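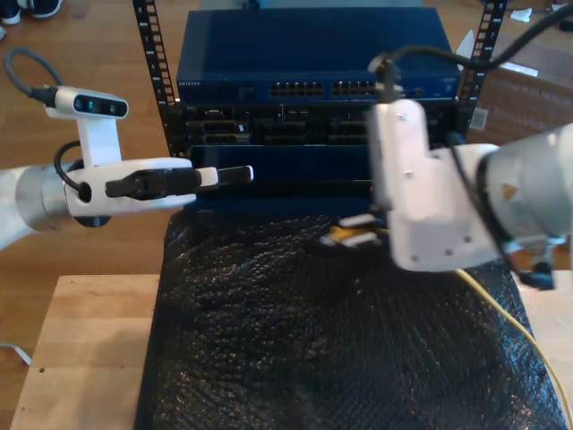 Raltora's planning group spent most of the spring on a problem Ermira Yordanov describes as "a connector and a string." The task is to take a network plug and seat it in a chosen port of a rack-mounted switch. The arms are a solved purchase, she says. The software that decides where they go is still being rewritten.

Yordanov leads motion planning. Benedikt Gruber maintains the perception stack, and both joined the conversation from the lab at 7 in the morning, before the day's runs.

The first version treated the cable as something to be ignored. The planner knew about the rack, the table and the two arms, and nothing else. "We planned for the plug as a rigid body attached to the gripper," Yordanov said. "The cable was a cost we intended to add later. Then we looked at the failure logs, and the cable was most of the log."

Those logs covered 2737 insertion attempts, of which 1864 ended with the plug latched. Gruber sorted the remainder by hand. The largest group had correct port coordinates and a correct approach, but the plug had rotated in the fingers during transit under tension from the cable.

The current planner, called Geklow internally, carries a coarse cable model: 11 nodes, a bend limit and a length. It makes no attempt to predict the shape accurately. "I need to know which side the slack is on and whether a path will use it up," Yordanov said. "A finer model gave us better pictures and the same decisions, at a planning time I could not accept."

Perception runs in two stages. A depth camera on the gripper body locates the front panel of the switch and fits a plane to it. A second pass works on the color image only and returns the individual port openings. Gruber split the two after finding that depth values inside the ports were unusable. "You get a hole, or you get the edge of the hole smeared backward," he said. "The panel plane is good, so I take distance from the plane and everything else from color."

Calibration between the arms took longer than either of them expected. Each arm was accurate in its own base coordinates, and the error appeared only when one camera guided the other arm's fingers. The team now re-estimates the transform at the start of every session – a short routine that Gruber wrote in July and has not had to change.

The last few millimeters are handled by a force controller with a small spiral search. It stops on a force threshold or a timeout, and hands control back to the planner with a reason code. Yordanov considers the reason code the most useful part. "Before that, every failure was called 'insertion failed.' You cannot debug a string like that."

Asked what comes next, Gruber named unplugging, where the latch tab has to be found and pressed first. Yordanov wants to replace the replanning trigger, which still fires on a fixed timer. A branch exists. It does not pass its tests yet.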